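Ticket 1162: Replacement finger pads and second handheld gripper, budget request
Queue: Flidau lab equipment / Purchasing
Status: Waiting on quote

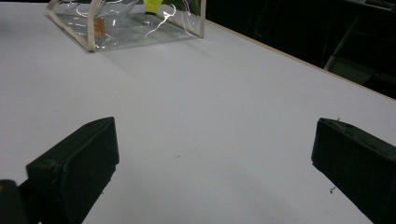

Should we buy a second handheld gripper now, or keep replacing pads on the one we have?

Replace the pads now and put the second gripper in the next budget. A pad set is cheap and comes out of supplies. A full unit needs a capital request, and we don't have the numbers to support one yet.

Original request
The pads on the handheld gripper are the ones it shipped with. We have been getting slips on smooth plastic parts, mostly when the grip is near the edge of the pad. Cleaning helps for part of a shift and then the slips come back. I'd like to know if we can order a full spare gripper under the current budget so that work doesn't stop while one is down.

Reply from equipment desk
Before we price anything, please do the following and post the results here.

1. Wipe both pads with a lint-free cloth and let them dry.
2. Check the screws behind each pad. Tighten by hand only.
3. Open and close the gripper fully and see if the pads meet flat.
4. Repeat the slip test with the same part you used before.

Also tell us which pad version you have. The number is molded into the back and you have to take the pad off to read it.

Update from requester
Did all four steps. One screw was loose on the right side, now tight. The pads meet flat. Slip test was 40 picks before cleaning and 40 after. The second run was better but we still dropped parts. Version on the back is B. Top edge of the right pad is a little rough.

Reply from equipment desk
Version B is the older compound from Flemeck. They still sell it, and they also sell version C, which is softer and wears faster. Both fit the same mount. Two suppliers carry them, Flemeck direct and Jikberg. Jikberg has the shorter lead time but a minimum order.

Please don't order from the web store. We lose the account discount that way and it takes weeks to get it credited.

Update from requester
Asked both for prices. Jikberg wants a minimum of 4 sets per order, any mix of versions. Flemeck will sell single sets but shipping is charged each time, so two separate orders cost more than one order from Jikberg. The Jikberg quote for the minimum comes in at just under $300 with shipping included.

I also asked Jikberg about a complete gripper. They won't give a firm price without a site form, and the form needs a cost center and a sign-off. I have neither.

Reply from purchasing
The pad order is fine under supplies. It stays below the limit for a single purchase, so no extra approval is needed. Use the Ayaaba project code, the same one as the calibration targets.

For the complete gripper, the request window opens in August. Things we will ask for:

Hours per week the current unit is in use
Hours lost to pad changes and repairs
Whether another group could share the spare
Yearly cost of pads and other wear parts
Where the unit will be stored and who signs it out

If you only have guesses for the lost hours, say so on the form. Last year two requests came back over that line.

Update from requester
We don't log hours lost. Starting a sheet today. Sharing might work – the packing test group uses the same mount, but they run mornings and so do we. I'll ask them anyway.

Question on the mix: is there a reason not to get all version C?

Reply from equipment desk
Wear. If C lasts half as long on your parts, the yearly cost doubles and that goes straight into your August form. Get two sets of each. Run B on one job and C on another for a few weeks, write down the pick counts, then decide. Don't put one B and one C on the same gripper. They compress differently and parts will twist in the grip.

Keep one old pad after the swap. Flemeck sometimes asks for a worn sample if there is a warranty question.

Update from requester
Order form filled in, two B and two C, Jikberg, Ayaaba code. Sent to purchasing at 2:15 pm.

Reply from purchasing
Received. The quote you attached has expired. Jikberg quotes are good for 30 days and this one was issued against last quarter's price list. I've asked them for a new one. If the total is still under the limit I'll place the order without coming back to you.

Update from requester
OK. Until the pads arrive we are wiping them at the start of each session and again at the break, and leaving the glossy plastic parts for last. Log sheet is in the shared folder under Flidau, wear parts. First entries are in.

Reply from equipment desk
Saw the sheet. Please add a column for which pad version is mounted, and put the date of each swap in the notes. Leaving this ticket open until the new quote is in. The gripper request should get its own ticket in August, with a link back to this one.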